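Dirt access track: fill the ruts or regrade the whole thing?

2 min read

Posted by Ksawery Wróbel, February 17, 2021

We have a dirt track running out to our place near Stilidham, 200 yards from the gate to the first bend. It has never had any gravel on it. The soil is reddish, sets hard when it's dry and turns to grease when it rains. Over the years two ruts have worn in and there is a raised strip left down the middle. My pickup clears it fine but my wife's car scraped twice last week.

There are also a lot of stones, and I don't know if I should dig them out or leave them. I can borrow a tractor with a rear blade for one weekend in February. Budget is small.
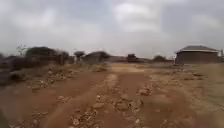
The track looking toward the horizon, with the pale stones in the middle.

Do I just tip stone in the ruts, or does it all need to be cut and reshaped first?

Aqeel Dhanial

Don't just fill the ruts. I did that on ours and the loose stone got pushed out to the sides by the next winter. The ruts were still there and now I had stone in the grass too.

Cut the middle strip down with the blade and pull that dirt into the ruts. Do it when the ground is slightly damp. Bone dry it comes up in lumps and won't pack. Then shape it so the center ends up a little higher than the edges, a gentle slope both ways. 2 inches of fall on each side was enough for us. Drive over it slowly, with your wheels in a different place each pass, until it's firm.

Check where the water goes before you start. On your left the ground starts to rise at the verge, so you may get runoff coming onto the track from that side. If you do, cut a shallow ditch there or you'll be doing this again next year.

Loose stones, rake off. The ones stuck in the ground I would leave unless the blade catches them. Pulling a big one leaves a hole you have to fill and tamp.

Perex

Gravel. We paid for 30 tons and never looked back. Ask for crushed with fines in it, round stuff rolls.

Climard

Agree with Aqeel on the damp soil. Set the blade at an angle and take thin cuts. Also keep your speed down afterward, ours went washboard in a month from people driving too fast.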